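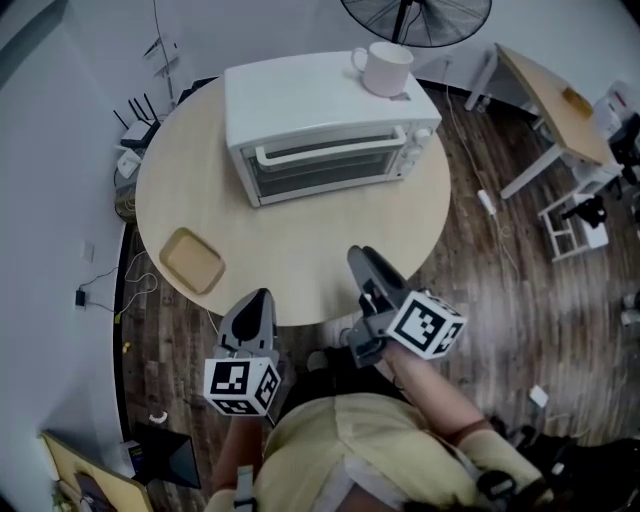
Toaster oven on a round table, ok or no?
Started by oltach_kitchenette

oltach_kitchenette
Small place, no counter left so the toaster oven lives on the round table now. Question is the top. I keep putting my mug up there and my sister says stop. Also is bare wood ok under it or do I need a mat

pacheco46
Mug on top is fine when its off. Not while its running, handle gets hot enough to hurt. Ask me how I know

Aliki Z.
Disagree, don't put anything up there ever. You forget once and thats it. Manual for my Varko says keep the top clear, whole page on it

pacheco46
Manuals say that about everything. Mine's had a mug on it for 9 years

Aliki Z.
ok well. Your mug

ovwood_liapis
More worried about the table. Had one on pine, left a dull patch in the finish by March, never came out. Get a cork mat or a tile under the feet. And pull it away from the wall, 20 cm if you can

oltach_kitchenette
It's on the far half of the table, just a standing fan behind it. Tray stays up front, for crumbs and toast landing. Would the tray work as the mat?

ovwood_liapis
No, too small, feet would hang off. Keep it for toast

pacheco46
Where's it plug in? Please not a power strip

oltach_kitchenette
wall outlet. cord is kinda short tho so the table can't move much

Aliki Z.
Good, leave it short. No extention cord

oltach_kitchenette
ok ordering cork, 2 of them in case. Mug is still under discussion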